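Carkolent 목재 가구 수리 기록 자료집
제2판 자료 설명서
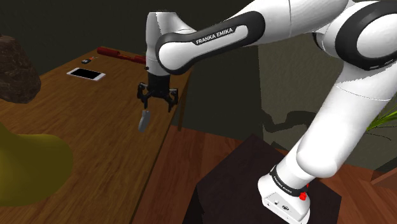
Carkolent 자료집은 Mistotcombe 지역의 공동 수리소에 접수된 목재 가구의 상태, 처치 내용 및 사용 재료를 표 형식으로 정리한 것이다. 수록 단위는 가구 한 점에 대한 한 차례의 수리 의뢰이며, 같은 가구가 다시 접수된 경우에는 별도의 의뢰로 기록하고 가구 번호로 연결한다. 가구의 종류는 탁자, 의자, 수납장, 침대 틀, 기타로 구분한다. 색은 접수 당시 육안으로 본 바탕색을 기준으로 기재하므로, 그림 속 탁자와 같은 경우 종류 열에는 "탁자", 재질 열에는 "목재", 색 열에는 "갈색"이 들어간다. 수종은 접수표에 근거가 있을 때에만 기재하며, 색이나 무늬만을 보고 추정하지 않는다.

1. 작성 목적

목재 가구의 수리 이력은 대체로 수리소마다 다른 양식의 종이 접수표로 남아 있어 비교가 어렵다. 본 자료집은 접수표의 용어를 통일하고, 손상 유형과 처치 방법의 관계를 살펴볼 수 있도록 하기 위하여 작성되었다. 주된 이용자로는 생활문화 연구자, 가구 수리 교육 담당자, 자원 순환 정책 실무자를 상정하였다.

가구의 시장 가치 평가, 특정 제조사의 품질 비교, 개별 의뢰인의 생활 수준 추정은 본 자료집의 용도에 해당하지 않는다.

2. 자료의 구성

본 판에는 수리 의뢰 434건과 그에 딸린 처치 기록 606건이 수록되어 있다. 한 의뢰에 여러 처치가 이루어질 수 있으므로 두 표의 행 수는 일치하지 않는다. 표는 의뢰 번호로 연결된다.

파일은 다음과 같다.

requests.csv 수리 의뢰 표
treatments.csv 처치 기록 표
terms.csv 용어 대조표
CHANGES.txt 판별 변경 내역

모든 파일의 문자 부호화는 UTF-8이며, 열 구분자는 쉼표이다. 값 안에 쉼표가 포함된 경우에는 큰따옴표로 묶었다. 빈칸은 "해당 없음"이 아닌 "기록 없음"을 뜻한다. 해당 사항이 없음을 접수표에서 확인한 경우에는 NA를 기입하였다.

3. 주요 열

수리 의뢰 표는 15개 열로 이루어져 있으며, 그중 이용 시 주의가 필요한 열은 다음과 같다.

request_id: 의뢰 번호. 접수 순서와 무관하게 부여하였다.
item_id: 가구 번호. 재접수된 가구는 같은 번호를 유지한다.
item_type: 가구의 종류.
base_colour: 바탕색. 갈색, 흑색, 백색, 황색, 적색, 기타 가운데 하나를 기재한다. 부분적으로 다른 색이 있는 경우에는 가장 넓은 면의 색을 따른다.
species: 수종. 접수표의 표현을 용어 대조표에 따라 변환하였다.
finish_reported: 의뢰인이 진술한 마감. 수리소에서 확인한 마감과 다를 수 있다.
finish_observed: 수리소에서 확인한 마감. 확인 시험을 하지 않은 경우 비워 두었다.
damage_main: 주된 손상. 흔들림, 갈라짐, 들뜸, 패임, 얼룩, 충해, 부품 결손, 기타로 구분한다.
outcome: 결과. 완료, 부분 완료, 반려, 취소로 구분한다.

처치 기록 표에는 의뢰 번호, 처치 순번, 처치 방법, 사용 재료, 작업 시간이 수록되어 있다. 작업 시간은 실제 작업에 든 시간만을 가리키며, 접착제의 경화나 도막의 건조를 기다린 시간은 포함하지 않는다. 다만 초기 접수표 일부에서는 양자가 구분되어 있지 않아 time_flag 열에 별도로 표시하였다.

4. 수집 및 정리 절차

원자료는 공동 수리소가 보관하던 종이 접수표와 작업 일지이다. 정리 작업은 Tetteh 기록관리소가 맡았으며, 3/31/18까지 접수가 종결된 의뢰를 수록 대상으로 하였다. 해당 일자에 작업이 진행 중이던 의뢰는 제외하였다.

입력은 서로 독립된 2개 조가 같은 접수표를 각각 옮겨 적는 방식으로 이루어졌다. 두 입력값이 다를 때에는 원본을 다시 확인하였고, 원본 자체를 판독할 수 없는 경우에는 해당 값을 비워 두었다. 입력값의 대조에는 Pretent 대조 도구를 사용하였다. 이 도구는 띄어쓰기와 단위 표기의 차이를 불일치로 처리하지 않도록 설정하였다.

용어의 통일은 입력이 끝난 뒤에 별도로 진행하였다. 예를 들어 "다리가 논다", "삐걱댄다", "이음이 헐겁다"는 모두 "흔들림"으로 변환하였다. "떴다"는 표현은 무늬목의 들뜸과 도막의 들뜸을 함께 가리키는 경우가 많아, 작업 일지의 처치 내용을 참고하여 구분하였다. 변환 전의 표현은 용어 대조표에서 확인할 수 있다.

5. 개인정보의 처리

의뢰인의 성명, 연락처, 주소는 입력 대상에서 제외하였다. 자유 기술란에 포함된 가족 관계, 구입처, 선물 경위 등의 내용도 삭제하였다. 접수일은 연도와 분기로만 제공한다. 희소한 가구로서 소유자를 짐작할 우려가 있는 경우에는 종류를 "기타"로 바꾸고 치수를 비워 두었다.

6. 알려진 한계

첫째, 수록된 가구는 의뢰인이 직접 운반할 수 있었던 것이 대부분이다. 대형 수납장과 침대 틀은 지역 내 실제 보유량에 비하여 적게 나타난다.

둘째, 바탕색은 접수 장소의 조명에 영향을 받는다. 특히 갈색과 적색의 경계는 접수 담당자에 따라 달랐던 것으로 판단되며, 두 값을 구분하여 분석할 때에는 주의를 요한다.

셋째, 매년 8월에는 수리소의 도장 작업이 중단되었다. 이 기간에 접수된 의뢰는 마감 관련 처치가 적고 부분 완료의 비율이 높다. 접수일이 분기 단위로만 제공되므로 이용자가 이 영향을 완전히 분리할 수는 없다.

넷째, 결과가 "완료"인 의뢰라 하더라도 인도 이후의 상태는 확인하지 않았다. 재접수 기록이 없다는 사실을 수리의 내구성에 대한 근거로 사용하여서는 안 된다.

7. 이전 판과의 차이

제1판에서는 finish_reported와 finish_observed가 하나의 열로 합쳐져 있었다. 본 판에서는 이를 분리하고, 근거를 확인할 수 없는 수종 값을 삭제하였다. 또한 치수의 단위를 밀리미터로 통일하였다. 제1판을 이용한 분석 결과를 본 판의 결과와 직접 비교하는 것은 권장하지 않는다.

8. 이용 조건 및 인용

본 자료집은 출처를 밝히는 조건으로 연구 및 교육 목적에 이용할 수 있다. 자료를 가공하여 재배포하는 경우에는 변경한 열과 변경 방법을 명시하여야 한다. 다른 자료와 결합하여 의뢰인을 식별하려는 행위는 허용하지 않는다.

인용 표기는 다음과 같다.

Tetteh 기록관리소, Carkolent 목재 가구 수리 기록 자료집, 제2판, Mistotcombe.

9. 오류 신고

오류를 발견한 이용자는 의뢰 번호, 열 이름, 현재 값, 수정이 필요하다고 보는 근거를 적어 Tetteh 기록관리소에 서면으로 제출할 수 있다. 접수된 내용은 원본 접수표와 대조한 후 다음 판에 반영하며, 수정 내역은 CHANGES.txt에 기재한다. 원본 접수표의 열람은 허용하지 않는다.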